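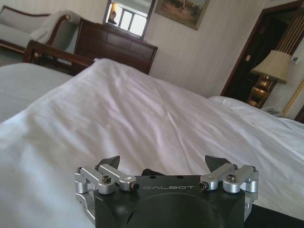 A white sheet on the bed.

Magazine > At Home > Linens

The Long Life of a Good Sheet

I got hooked on old bed linen in a drafty inn at Clandow, in December, with sleet hitting the window and a radiator that clanked all night. The sheets were cotton, heavy and cool, with a darned patch down by my left foot that I kept finding with my toe. I slept like a rock. In the morning I turned back the blanket to look at the mend, and it was beautiful! Tiny stitches over and under, like a little woven basket.

The innkeeper told me the sheet was 67 years old. It had come with the building, along with a closet full of others, and she rotates them so that none gets washed too often. A few have been turned "sides to middle," an old trick where you cut a worn sheet down its length, swap the halves so the sturdy edges meet in the center, and sew it back up. You end up with a seam down the middle of the bed. After two nights I'd stopped noticing it.

Naturally I wanted to know where they came from, and the answer was Fullden, seven miles down the valley, where the old weaving shed is still standing and (this made my whole trip) still working. It's smaller than it used to be. Two looms run on weekday mornings, and the noise comes up through the floor and into your teeth. The weavers wear ear protection and talk with their hands and eyebrows, and they're very funny even when you can't hear a word.

They make one sheet, more or less. It's called the Stavovine, after the stream behind the shed, and it comes in white and in an unbleached oatmeal color. The cloth is a plain weave, one thread over and one under, and it starts out stiff. I mean really stiff, closer to a tablecloth than anything you'd want near your face. Everyone at the shed is cheerful about this. Give it a winter, they say. Wash it warm, hang it outside when you can, skip the fabric softener, and it'll come around.

I asked about thread count, which got me some eye-rolling and then a good half hour of shop talk. A high number on the package can come from counting each strand of a twisted yarn separately, so it doesn't tell you much by itself. What they care about is the length of the fiber. Long fibers make a smooth, strong yarn with fewer loose ends to rub up into pills. Hold a sheet up to a window, one weaver told me, and look for thick and thin places. I've been doing it in stores ever since, and I get some looks.

On my last day I stopped at Cao, the secondhand linen shop by the Clandow bus station, and came away with a double sheet for 98 dollars less than a new one. It has a laundry mark in red thread in one corner and a scorch the shape of a fingertip. I've washed it over and over, and it dries on the line out back even in freezing weather, board-stiff at first, then limp by afternoon and smelling wonderful.

My first darn is already in it. The stitches wander and the patch puckers a bit on one side, but my toe found it last night and I was so pleased.

Contact us | Copyright At Home Magazine, all rights reserved | Back to top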